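Hornis three-finger gripper set: review after 1807 episodes

We bought two Hornis grippers to replace the parallel jaws on our Clotard arms. Both stations are used to collect teleoperated demonstrations for a policy that sorts table waste. The target for the first round was 2000 episodes. This review was written at 1807, with the remainder due by Tuesday.

Fitting. Each gripper took 20 minutes to mount and wire. The flange pattern matched without an adapter. The manual gives the finger offsets in a different order from the driver, and Kha Văn had to swap two values in the config before the fingers closed evenly.

Control. Finger commands go through the Kinnunen teleoperation layer, version 4. Delay is low enough that operators stop correcting for it after the first session. Closing force is set per episode and cannot be changed mid-grasp. For rigid items this does not matter. For thin-walled ones it does, and we ended up with a separate low-force profile for cups and foil.

Data quality. Three fingers give more usable grasps per object than two, so the demonstrations vary more. Mylene Manalastas, who labels the episodes, rejects fewer for slipping than she did with the parallel jaws. Crumpled cloth is still the weakest class. The fingertips are too smooth to pinch a flat fold, and operators tend to scoop instead, a habit we do not want the model to learn.
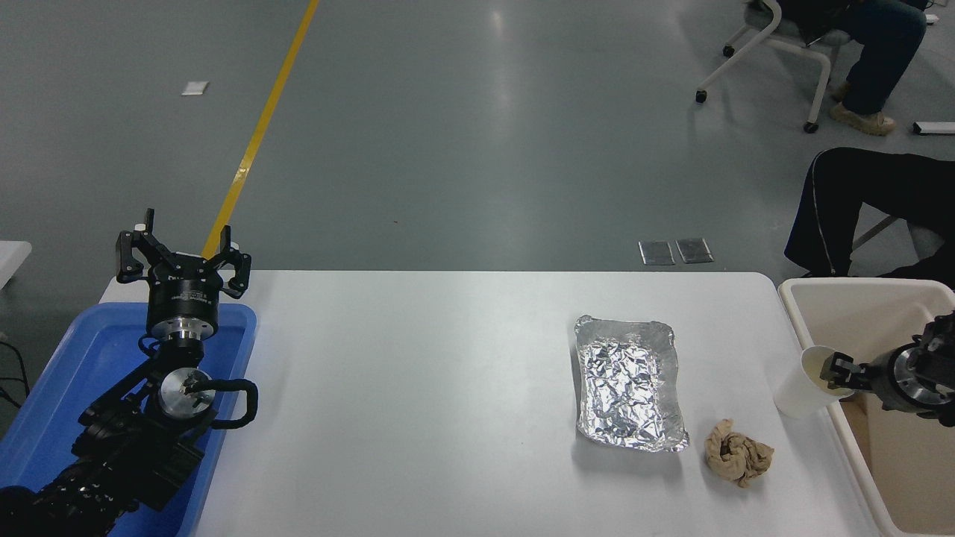
Cup episode, right arm at the bin. Foil tray and cloth still on the table.

Logging. Joint positions are written with the camera stream, but finger current is not. We record it separately in Irker and align the two files afterwards. A common clock would save us that step.

Verdict. Good hardware, average software. We would buy the grippers again for mixed objects. Groups working mainly with fabric should budget for softer fingertips, sold separately.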